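I met the candidate in a café in Drorby just after eight in the morning, which was her idea, and she'd already been out delivering leaflets. She's standing for the council in Eltness ward, she has never stood for anything before, and she'd asked me not to use her name until the nominations close in April. Fine by me. I bought the teas.

"I only wanted the bus back," she said, and laughed. The bus is the number 6, which used to run out past Kaltow and stopped last winter. She started a petition, got 1,000 names on it and handed it in at the town hall. "They thanked me very nicely and I didn't hear a thing for months. So I thought, right, I'll come and sit in the room with you."
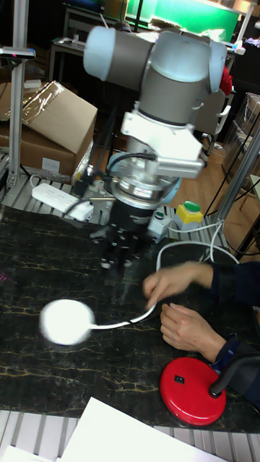

Petitions don't run buses, her neighbour told me on the phone later, and she'd be better off pestering the county than splitting the vote in Eltness. I put that to her and she pulled a face. She's heard it a lot, mostly from people who've held a party card for years.

Is she splitting the vote, though? Eltness was won by 75 votes last time, so it's a fair thing to ask. "Whose vote is it?" she said. "Half my road didn't bother going. I'm after them." She reckons the two main parties have stopped knocking on doors there altogether – and I must say I live two streets over and I can't remember the last time I saw a rosette. 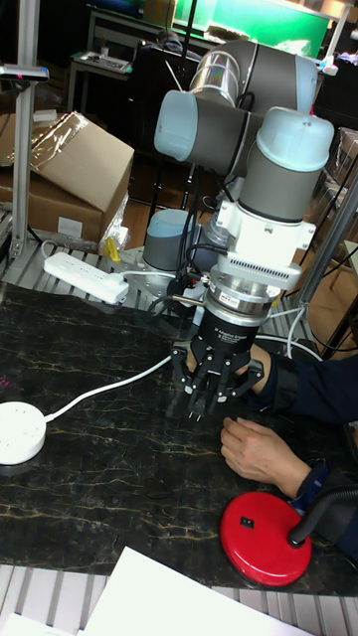

We got on to money after that. She's paying for everything herself, the leaflets, the posters, the lot, and she's turned down an offer of help from a Kaltow landlord because she didn't like the smell of it. "He never said what he wanted. They don't, do they?"
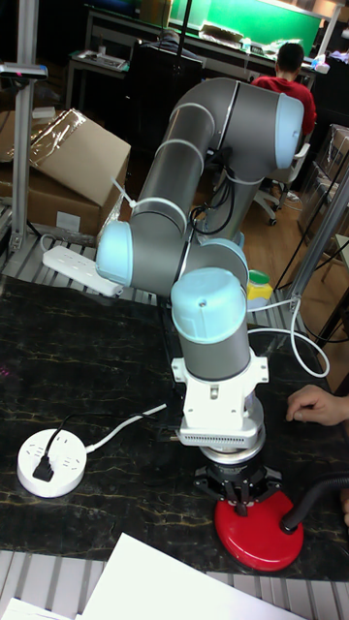

Her leaflet has one promise on it, the bus, and I wondered if that was enough to get anybody elected. She said she'd talk about bins and planning all day if people asked, but she wasn't going to pad it out. She wants to get a proper grip on one thing first, a bit like those black fingers on the edge of the red disc, and then see what else comes up with it. I asked what happens if she loses. "Then I've had a lot of walks," she said, and went off to do the rest of Eltness before lunch.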